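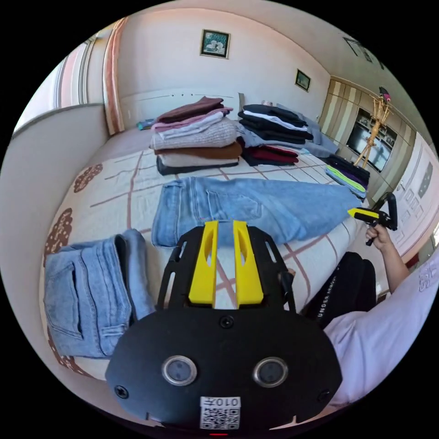

Chapter 7
Woven Cotton Fabrics: Twill and Denim

7.1 The twill weave

In a plain weave, each filling yarn passes over one warp yarn and under the next. In a twill, the filling passes under two or more warp yarns before it goes over one, and the point of crossing moves one yarn to the side on each row. The shift produces the diagonal line, or wale, on the face of the cloth.

Most denim is a 3/1 warp-faced twill. The warp is dyed with indigo and the filling is left undyed, so the face is blue and the back is pale. Indigo stays near the surface of the yarn – the core remains white – and rubbing exposes the core. A faded wash is a controlled form of this wear.

Fewer crossings allow the yarns to pack closely. Twills can therefore be made heavier than plain weaves of the same yarn, and they crease less sharply when folded.

7.2 Terms used in this chapter

Float: the length of yarn between two crossings.
Wale: the diagonal rib on the face.
Skew: the turning of the filling away from a right angle to the warp. Westerberg's method for measuring skew is given in Section 7.5.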